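Let the children be bored on Saturdays

We gave up Saturday classes at the start of this term. My elder one had swimming at nine and abacus at eleven, the younger had speech and drama at ten on the other side of Lindsay, and my husband and I passed each other in car parks. Lunch was eaten out of a box on somebody's lap.

I added up what we were paying. It came to 115 a week for the two of them, before petrol. The money annoyed me less than the hours did. I kept a note for one month and found we had spent 38 hours on classes, driving to classes and waiting outside them. For children aged seven and four, I think that is too much.

Parents I know disagree, and some of their reasons are fair. Swimming is a safety matter and we have kept it, on Tuesday after school. A child who loves the violin should have the violin. What I object to is the class taken up because the neighbours have taken it up, and kept on because the term is already paid for. We did two years of abacus on that basis. My son can't tell you one thing he liked about it. 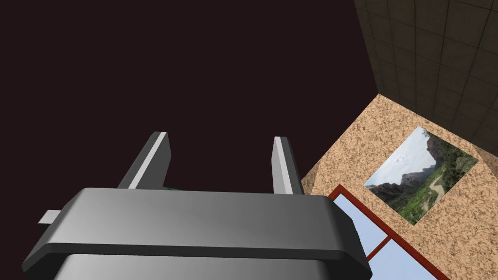 Should a parent plan something else to fill the gap?

I would leave it alone for at least a month. The first few weekends in our house were bad. There was whining, there was a fight over a torch, and I came close to ringing the Darnari centre to ask for our old slot back. By the fourth Saturday they had dragged the sofa cushions into the corridor and were running a post office. It lasted until dinner and they were cross when I made them stop.

I am not claiming they learned more from the post office than they would have at Darnari. I have no idea. They did write a lot of letters, mostly to each other, and the little one now wants stamps.

The one rule we set is about screens. They get an hour after lunch, and then the tablet goes on top of the fridge. Without that rule I don't think any of this would work, as they would simply watch cartoons from breakfast onwards. Other families will draw the line elsewhere.

Grandparents were harder to convince than the children. My mother still asks every week what the boy is "taking" now. I tell her he is taking Saturday off. She doesn't think much of this, and she has offered to pay for chess.

We may go back to one weekend class next year if either of them asks for it. So far the only request has been for more sticky tape.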